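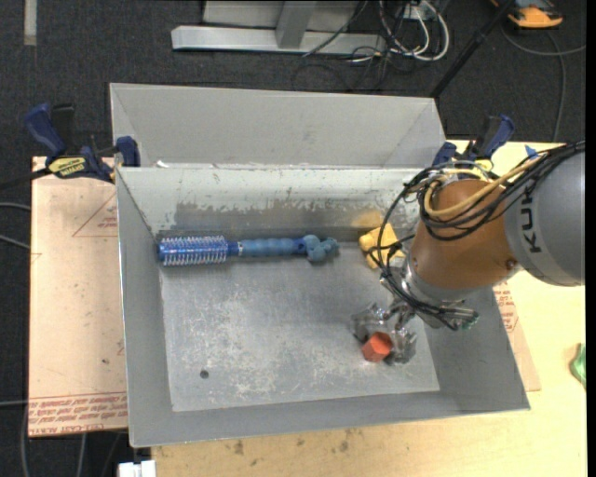
*A KUKA arm positioned over a small cube in a metal bin at the Ekden manipulation laboratory. A hairbrush lies along the divider.*

**Ekden laboratory completes first stage of remote teaching project**

The Ekden manipulation laboratory has completed the first stage of a project in which robot arms are taught to handle household objects by people operating them remotely. The stage closed in November with 2815 recorded demonstrations, all of which will be used to train the laboratory's next grasping software.

The project, named Rilidness, is carried out jointly with the engineering firm Ninness and is supported by a grant from the Kyei Fund. It addresses a common difficulty in warehouse and home robotics. Objects that lie close to a wall or in a corner are hard to pick up, as the fingers of a gripper need room on both sides. Software trained on objects in the middle of an open surface often fails when the same objects are moved to an edge.

In Rilidness, operators sit at a desk in an adjoining room and guide the arm with a handheld controller while watching a live view of the bin. Each movement of the hand is passed to the arm at reduced speed, and the operator opens and closes the gripper with a trigger. The system stores the position of the arm, the state of the gripper and the video from a fixed camera for the full length of each attempt. Attempts that end without a successful lift are kept and marked as such.

"A skilled operator will often nudge an object away from the wall before trying to grasp it," said Anas Chamoun, who leads the project. "We had never written that step into any program. The recordings contain it many times over, in many forms, and the software can learn from them directly."

The laboratory trained eight operators for the work. Most had no previous experience with robots. Each completed a practice period before any of their attempts were recorded, and sessions were limited to 20 minutes to reduce fatigue. According to the project team, early trials with longer sessions produced hurried movements and a higher number of collisions with the sides of the bin.

Small, regular shapes such as cubes were used to introduce new operators to the controls. Household items followed once an operator could place the gripper reliably. Items with handles and rounded sections proved more demanding, particularly when they rested against the divider between the two parts of the bin. Operators were free to choose their own approach and were not given a preferred grasp.

A smaller set of demonstrations was collected by hand guiding, in which a trained member of staff holds the arm and moves it through the task directly. This method gave smoother paths but took longer to set up, and it required the staff member to stand within reach of the arm. The laboratory plans to publish a comparison of the two methods - including the time spent on preparation and the rate of failed attempts - when the analysis is complete.

Ninness supplied the controller software and will maintain it through the second stage. The firm has also prepared a revised version with a finer speed setting, requested by several operators who found the standard setting too coarse for work close to the bin floor.

The second stage will test whether software trained on the recordings can clear a bin without an operator. A person will remain at the controls during these trials and may take over at any point. Each takeover will be recorded and added to the training material. The objects used for testing will be kept separate from those used in the demonstrations, so that results reflect performance on unfamiliar items.

Recordings from the first stage will be made available to other research groups on request, together with the notes kept by operators after each session. Names and other personal details will be removed from the notes before release. Groups wishing to receive the material are asked to write to the Rilidness project office at Ekden and to include a short statement of intended use. Requests from teaching institutions will be handled through the same office.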